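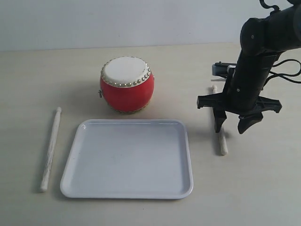 May, 6:40 a.m.

Slept badly, up before the alarm. Internship placements for the fall are still short by 5, all on the Olon side. Turska has confirmed its full intake in writing, with supervisor names and start dates. Olon has sent a headcount and no contracts. I have marked those rows as pending and will not release them to students until the signed copies are in the file.

Went through the insurance question again. The group policy covers placement hours and commuting but not weekend travel, so students at the Duman site need a separate rider. The form takes 2 weeks to clear. Added it to the checklist above the visa step, where it should have been last year.
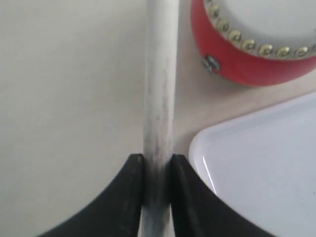 Housing at Duman: the quote came back at 3,619 for the term, utilities included, deposit of 411 per room. The deposit is returned by bank transfer only, which means every student needs a local account or pays the wire fee. Wrote to ask whether it can be held in one sum by our office instead.

Bresadness wants the midterm evaluation moved a week earlier. Acceptable, provided the logbook deadline moves with it. Changed both in the shared calendar.

Still to do tonight: learning agreement template, section on working hours. The old wording counts lunch as paid time and Turska does not.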